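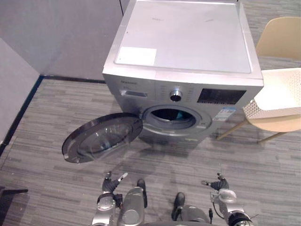 July 16, 2025 -- trial unit, laundry

Kokau loaner on the washer all morning. Door open, one teal thing left way at the back of the drum. Of course. Eliécer Huamán wants my yes or no before lunch and I haven't even read the price sheet properly. OK read it now. 449 a month on the Karier plan, 500 without, 2 month minimum. Setup extra?? ask.

Liked: the fingers. Skinny enough for the rubber lip. Arms feel long for a front loader, good. Didn't like: the app, logged me out 5 times. Manual is teh worst, half of it is for the old Poketti hands.

Rüegg quote still not in -- been waiting since June. Can't compare two things when I only have one.

Leaning yes for one term. Maybe. Want to see it do the detergent drawer first, then towels. Call Eliécer back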